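Washing a cream wool jumper, is it really hand wash only?

gotgate_jen
Posts: 16
January 2021
Hello all, hoping for some gentle advice. I treated myself to a cream jumper in the August sale and I've been putting off washing it ever since. The label says hand wash, but my machine has a wool cycle and I do wonder whether the label is just being fussy. It's merino, quite a fine knit, and there's a tea splash on the cuff (my own silly fault).

Brellex
Hand wash, please! I lost a lovely cardigan to a "wool cycle" and I'm still cross. Cool water in the sink, a small squirt of wool wash, leave it for ten minutes and don't rub. Press the water out with your palms, then roll it up in a towel and kneel on it. My nan did hers that way and some of them are still going.

The drying matters just as much, I think. I clear the big table, put down a dry towel and ease everything back into shape while it's damp, sleeves and all.
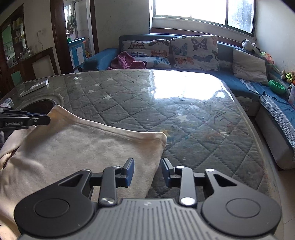
Then turn it over the next morning and put a fresh towel under it. It can take 2 days at this time of year, so do be patient and keep it well away from the radiator.

Zornico
I'll have to disagree with Brellex, sorry! I've put fine merino through the machine for 3 winters now and had no trouble at all. Cold, inside out, in a mesh bag, slowest spin it's got. I'd say people do more harm wringing things out over the sink.

Brellex
Well, I did say press and not wring :) But fair enough, perhaps your machine is kinder than mine was. I still wouldn't risk it with a new one.

georgiev
Depends on the machine, surely. Mine fills with lukewarm water whatever I tell it. For the tea, dab the cuff with cool water and a drop of wool wash before you do the rest.

gotgate_jen
Thank you all so much, you are kind. I'm going with the sink this time, and I've got the towels out ready. Does it matter if the wool wash has lanolin in it?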